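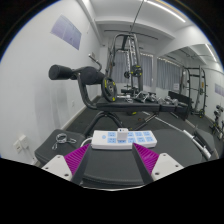 SKILTIS — Apr 19, 2024 — Flilton, a supplier of home electrical goods, announced today that its spring exchange program for old power strips will open in seven more stores. Customers can bring any used strip or extension cord, from any maker, and receive a discount on a new one.

The program started in March in the Skiltis main store as a small trial. In that time, customers returned 526 power strips and 39 extension cords. The staff expected a much lower number.

"Many people keep the same power strip for a very long time and do not think about it," said Areeba Baloch, who is responsible for customer safety at Flilton. "They move it from one apartment to the next one. We want to make it easy to look at it again, and to replace it if it is old or damaged."

Flilton recommends that households check their strips two times in a year. Signs of a problem are a cord that is cracked, a plug that sits loose in the socket, or a brown mark near the openings. A strip should not be placed under a carpet, and one strip should not be plugged into another. Space heaters should go directly into the wall outlet.

Returned items are sent to Workneh, a recycling company in Skoltik, where the copper and the plastic are separated. Workneh will publish the weight of the recovered material after the program closes.

The discount is valid for one new product for each returned item, with a limit of four per household. Items with cut cords are also accepted — the store only asks that they are dry and free of batteries. No receipt is necessary.

Each participating store will also give out a printed safety checklist. The first 885 customers will receive a set of cord labels without charge.

About Flilton
Flilton sells power strips, extension cords and lamps for the home. The company has its head office in Skiltis.

Media contact: Areeba Baloch, Flilton, Skiltis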